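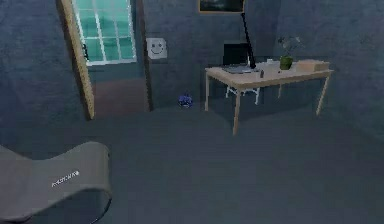

Re: Skestmont open day - worth the trip?

Tove Kvaran wrote:
> Did anyone from the list get to the Skestmont open day in Piltovville?
> I had to leave before the afternoon demo. The leaflet says their
> household agent has "mastered" 1521 home layouts in simulation and I'd
> like to know what mastered means. Is it worth asking Eseo to send
> someone to the next one in August?
>
> Tove

Tove,

I stayed to the end, so you can have my notes, such as they are. Short answer: go if you're passing, don't book a hotel.

All of it was simulated. The leaflet does say so, in small type on the back, but several people near me had plainly come to see a machine pick something up. What we got was a projector and a man from Prantl at a keyboard. Prantl wrote the simulator, Skestmont trains on top of it.

What they ran, in order:

1. Kitchen and dining room. The task was typed in as "find the cabbage and go to it". There was a cabbage on the counter with a dark rounded thing right behind it, and a dining table beyond with a lot of small stuff on top. I asked what happens if you ask for the thing behind the cabbage instead. He said that object wasn't in today's set. At the resolution they render I couldn't have told you whether it was a pot or a pepper, and I'd like to know whether the agent can. 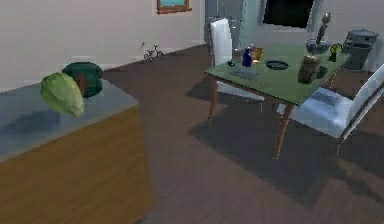 2. Study. Desk, laptop, plant, a grey lounge chair. They asked for the laptop, which is black and sits on a pale desk, so I wasn't bowled over. A woman at the back asked for the smiley face sign on the wall and they did try it, to their credit. The agent took two goes. The first ended with it looking somewhere else entirely.

3. Questions from the floor. Someone asked why the viewpoint kept swinging up to the window. The answer was "exploration", and then we moved on to coffee.

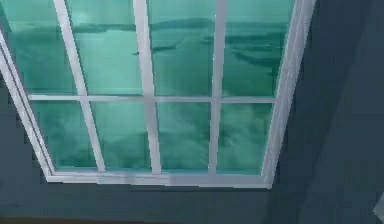 Agent's view of the window during the demo. Sea outside, or something like it.

On "mastered": I got hold of the Skestmont engineer afterwards and she was a good deal more careful than the leaflet. An episode counts as a success if the agent stops within a set distance of the target. It doesn't have to touch it, lift it or be facing it. The 1521 is the number of layouts used in training. The held-out set is 33, and she wouldn't give me the score on those - "still being written up". Fair enough, but then don't print the other number in bold.

I did like that they let us type our own requests at the end. They took 19 before the room had to be cleared. I didn't keep a proper tally and I wish I had, so please don't quote me on how it did. My impression was fine on big things and poor on anything small.

As for Eseo, I'd hold off until there's a real arm in a real kitchen. If they do go in August, ask for the held-out results in writing first.

I've a spare leaflet if anyone wants it.

Ultan Ní Mhurchú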